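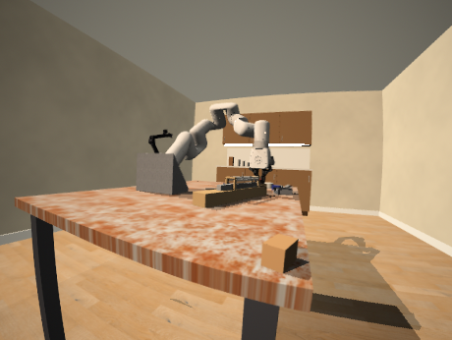
Priditz Releases Vukidix 2, a Planning and Simulation Package for Tabletop Robot Arms

PRONVILLE, 18 July 2026 – Priditz today released Vukidix 2, the second major version of its motion planning and simulation software for single-arm manipulation. The release adds a new grasp planner, a rebuilt scene generator and a command-line tool for replaying failed runs.

Vukidix is used by engineers who write and test control code before it goes onto a physical arm. A user loads an arm and gripper model, places it in a simulated room, and runs the same planner that will later run on the hardware. Version 2 ships with 50 ready-made rooms, including kitchens with cabinets and countertops, and tables with blocks, beams and small wooden assemblies to reach for and work around.

The main change is in how the planner handles long or partly blocked objects. In version 1, the planner picked a grasp first and looked for a path second. If no path was found, it started over with a new grasp. Version 2 searches for both together and drops grasps that would bring the wrist or the hand housing into contact with nearby objects. On the company's internal test set of 800 tabletop tasks, 179 that failed under version 1 now complete without a collision.

"Most of the failures our users sent us had the same cause," said Anum Jatoi, who leads planning at Priditz. "The fingers could get to the part, but the hand above them could not. We now check the whole hand from the first step of the search."

The scene generator has also been rewritten. Surface patterns, wall colors, lighting and object positions can each be varied on their own or held fixed. Users training perception models can keep the task the same and change only the table surface, for instance, to see whether detection holds up against a busy pattern. Shadows from the arm are now rendered by default – version 1 left them off unless they were requested – and can be turned off in the room file.

Replay, the new command-line tool, reads a log from either the simulator or a real arm and rebuilds the run step by step. Users can stop at any step, move an object, and let the planner continue from there. Logs recorded with version 1 can be opened after a one-time conversion.

Durrani, an integrator of assembly cells, tested the software from May under an early access agreement. Its team used 17 of the supplied rooms and built the rest of its own from part drawings.

"We spend less time writing the room and more time on the task," said Babar Sial, controls manager at Durrani. "Replay is the piece we open every day. There are still things we want from it, mainly side-by-side comparison of two logs, and Priditz has that on its list."

Vukidix 2 does not yet support two-arm planning or soft objects such as cloth and cable. Log comparison is planned for the next point release.

The software is available now to license holders through the Priditz customer portal. Existing version 1 licenses carry over at no charge until their renewal date. Room files made in version 1 will load in version 2, but custom gripper models need to be exported again with the new collision settings. Instructions are in the migration guide included with the download.

About Priditz

Priditz develops planning, simulation and logging software for robot manipulation. The company is based in Pronville.

Media contact: Priditz Press Office, Pronville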